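The Two-Drawer Cabinet and Its Neighbors

Last updated: 2019-06-03
6 min read

The long gray table at Chege has had a small wooden cabinet on it since January, and the cabinet has two drawers, and those two drawers have caused more discussion than the lease did. I put up this page so people would stop emailing me asking which one is for what. Pictures are at the bottom. If you only came for those, scroll.

The cabinet came from a closing-down sale at Unora in Itmont. Lorraine Hinds spotted it on the back shelf and carried it home on her lap on the bus. It is a plain cube in light oak color, with a long black bar handle across each drawer and little brass-toned mounts holding the handles on. It cost 40 dollars, marked down from a figure the shop had crossed out so hard that it went through the tag. Mawar Tambunan thinks we overpaid. Mawar was offered the chance to find a cheaper one and has been looking ever since.

We gave it a spot toward the back of the table, where it was supposed to stay square to the edge. It drifts. Every time a drawer gets pulled with any enthusiasm the whole thing turns a few degrees, and by the end of a week it is facing somebody it has no business facing. Irfan Majimbun stuck felt pads underneath to cure this. The felt pads made it glide beautifully. Irfan then took the felt pads off.

What goes in the drawers

The upper drawer is for things with a use. The lower drawer is for things that might turn out to have one. This was Syafiqah Rondonuwu's system, and on paper it is very good. In practice the upper drawer has tape, a tape measure, the decent scissors and the labels, and the lower drawer has everything else we own that is smaller than a shoe.

I cleared out the lower one over a weekend and found the following, which I list for the sake of the people who have been asking:

- the spare key to the window, missing since before the cabinet existed, so explain that
- a tin of mints with buttons in it
- a tin of buttons with a mint in it
- the instructions for the kettle at our old place
- chalk
- a very small envelope marked KEEP, empty

The envelope went back in. I don't know who wrote KEEP on it and I don't want to be the person who didn't.

What stays on top of the table

Some things are too tall for the drawers, some are too round, and some belong to a person who gets upset. These live out on the table.

The tartan box is in the first group. It's small but it stands tall and narrow, red and black plaid all over the front apart from a big white label, and the label is blank. I have heard three separate theories on what the label was meant to say. Vaughn Mbeki wants to write "BOX" on it. We have agreed to leave the label alone until someone thinks of something better, and so far no one has, which I take as a compliment to Vaughn. The top flap has gone a bit ragged. It came to us as packaging and was going to go out with the recycling, but it stood up so nicely on its end that it was allowed one more day, and then another.

The little red bottle is in the second group. It's plastic, it has a red cap, and the stuff in it is bright red too, so at least it is consistent. Put it down on its side and it is liable to set off across the table at its own pace. We've talked about standing it up. We talk about it fairly often.

Then there is the fruit. Lorraine likes a bit of yellow on the gray. It looks good, I admit. It also has a habit of being needed in somebody's tea, at which point it has to be replaced, and the replacement is never quite the same shape, and Lorraine notices.

The white board with the rounded corners is the flat one, and it's the closest thing we have to a rule: small stuff gets put on the board so it doesn't wander. You will see how well that is going. The board has become a sort of reserved parking space. Everyone respects it so much that they put things next to it.

On the table itself

It is dark gray and matte and slightly grainy, and I have stopped apologizing for it. The alternative was a glossy one from Gurance that showed each fingerprint as if it were evidence. This one hides dust until about noon, when the light comes round and it stops. Light things look wonderful on it. Dark things vanish. I lost a black pen on it for 15 minutes while looking straight at it, and Syafiqah let me.

Wipe it with a damp cloth and nothing else. Someone tried the lemon spray once, and for the rest of the day anything you slid across it squeaked. I'd still like to know who.

A few requests, while you're here

Push the drawers in with a flat hand in the middle, please, and don't lean on one end of the handle. The lower drawer sticks on damp days. Lift it a little as you pull. If it still won't open, what you want is probably in the upper one, or in Vaughn's coat.

If you take something off the table to look at it, put it back somewhere on the table. It doesn't need to be the same place - I've given up on the same place - but a person should be able to find it without opening a coat.

If you bring a thing in, you are responsible for that thing. This covers boxes. It covers boxes that are "only here till Friday." It covers the second tartan box that Mawar is rumored to have at home.

And please turn the cabinet back toward the front when you leave. It takes one hand and 2 seconds. I do it most evenings and most mornings I find it looking off to one side again, like it's waiting for a better offer.

The pictures

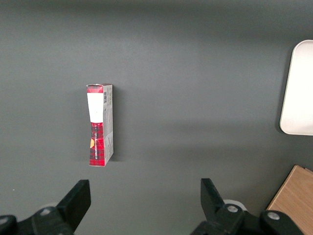
The tartan box, label still blank. 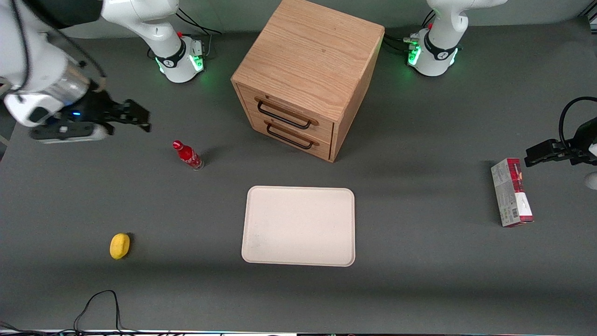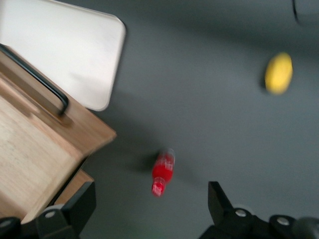 First, the box on its end; second, the cabinet with its two black handles, pointing the wrong way as usual; third, the white board, the red bottle on its side next to nothing in particular, and the yellow fruit keeping its distance.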